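## Wrist force threshold vs. learned close for soft objects

**tarnau_dev**

Posting a partial result from the bread task before I write it up properly. The question was whether a policy trained on demonstrations needs an explicit contact signal to pick up deformable items, or whether joint state plus the fixed view is enough.

Two policies, same demonstrations, same network. Policy A sees joint positions and the fixed camera. Policy B also gets estimated wrist force, low-passed. Task: pick up the roll, place it in the basket next to the loaf. A trial fails if the roll slips, lands outside the basket, or the loaf moves enough to hang over the rim.

B does better on the grasp and slightly worse on the place. Most of A's failures come at first contact. The finger arrives a little off center, touches the crust and keeps pushing because nothing in the input tells it to stop.
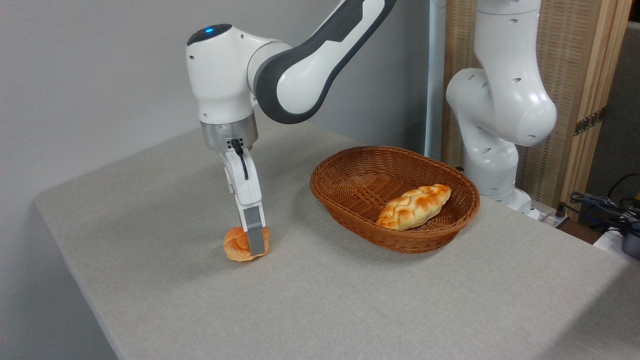 ### Replies

**mirkitz7**

What is the filter delay on the force estimate? If it is long compared to your control step, B may be learning a timing cue that has little to do with force. I would shuffle the force channel in time and retrain. If the gain survives, it was never about contact.

**tarnau_dev**

Delay is two control steps. I have not run the shuffle. I did zero the channel at test time and the grasp rate dropped below A, so the policy is using it for something.

**boettcher_lab**

Zeroing at test time only shows that you pushed the policy off its training distribution. Any input it has seen would give you that. The shuffle is the right control.

I also disagree with the reading of A. A knotted roll has an uneven surface and the finger hides part of it from a fixed view. That is an occlusion problem. We ran the Böttcher variant of this task with a second view and no force input, and the first-contact failures went from 7 to 2 on the same set of start poses.

**tarnau_dev**

Same object for all start poses, or different rolls?

**boettcher_lab**

Same object. I agree that is a weakness.

**metcombe**

Then neither of you has separated the two. With one object, a second view can just help it memorize the shape. Vary the object, keep the view fixed, and log the force at first contact in both conditions — even for the policy that does not see it. You want the distribution of peak force, and success rate is too coarse for that.

On the place: is B worse because it reacts to contact with the basket? A wicker rim gives, and if the demonstrations rarely touch it, the policy has no idea what that signal means.

**tarnau_dev**

Possibly. The operator avoided the rim in nearly all demonstrations. When B brushes it, it tends to hesitate and then release early.

**mirkitz7**

So add demonstrations with rim contact, or mask the force channel once the gripper is closed. The mask is cheaper. Try it first.

**tarnau_dev**

Plan for November: time-shuffled force, masked force after closing, and 6 objects with peak force logged for both policies. The second view goes in as a separate condition. I will post the raw trial table here, failures included.

**boettcher_lab**

Please include the start poses in that table. I can rerun ours on the same set.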